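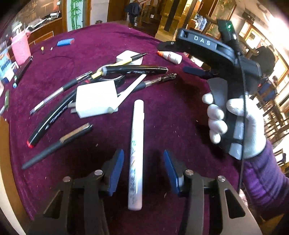
Section 4. Fitting the soundpost

Read this section through before opening the case. You will need the Bonum setter, the inspection mirror, the post blank supplied with the kit, a soft pencil, a sharp flat knife and a small lamp that fits through the end pin hole.

The instrument should have no strings under tension while you work. If the bridge is still up, slacken all four strings a little at a time, take the bridge off and put it somewhere safe. Place a folded cloth under the tailpiece so it can't mark the varnish.

CAUTION: Do not leave a violin strung to pitch with the post down. The top can sink or crack on the treble side.

4.1 Measuring the length

1. Lay the instrument on its back on a padded surface.

2. Pass the Voltosero gauge through the treble f-hole until the foot rests on the inside of the back. Keep it upright.

3. Raise the slide until it touches the underside of the top, then tighten the screw.

4. Loosen the slide just enough to get the gauge out, with your thumb held at the mark. Transfer the length to the post blank in pencil.

5. Cut the blank a little over length. You will lose some of it when you fit the ends.

Note: The gauge reads the height at one spot only. Both plates are arched, so the two ends of the post are cut at a slight slope and the slopes are different.

4.2 Cutting the ends

1. Draw a line down one side of the post. This side will face the f-hole, and the line lets you check that the post has not turned.

2. Cut the lower end first. Take thin shavings across the end grain with the flat knife. A clean cut is better than a sanded one, but if you must sand, use 4000 grit film on a flat block for the last few strokes and nothing coarser.

3. Cut the upper end the same way. The grain of the post must run across the grain of the top when the post is standing.

4. Do not round the edges. Break them very lightly so they don't dig into the spruce.

4.3 Setting the post

1. Press the sharp tip of the setter into the post, well above the middle, on the side with the pencil line. It should hold firmly without splitting the wood.

2. Turn the post sideways, bring it in through the treble f-hole and stand it upright inside. Watch the edges of the f-hole. Most of the damage we see on returned instruments is right here – small bruises on the wings from the shaft of the setter.

3. Set the lower end on the back, then draw the top of the post toward you until it just grips.

4. Twist the setter gently to free it.

5. Use the hooked end to move the post until it stands 3 mm behind the treble foot of the bridge, measured from the back edge of the foot. Stand the bridge in place loosely to check.

6. Look through the end pin hole with the lamp inside. The post should be straight from this side and from the f-hole.

If the post falls, check the length before trying again. A post that is too short will stand with the strings off and drop later.

CAUTION: Never hammer or force a post that is too long. Take it out and recut the upper end.

4.4 Checking the fit

Use the mirror to look at the lower end. There should be no light between the post and the back. A gap on one side means the slope is wrong, and 2 or 3 light shavings will usually close it.

Put the bridge back, bring the strings up slowly and check the post again at full pitch. Leave the instrument overnight before judging the sound.

For Ouazzani bridges, see Section 5. Owners of the Gernitz viola should use the longer blank and follow the same steps.

Revised 2022-07-16, Ieuan Landeg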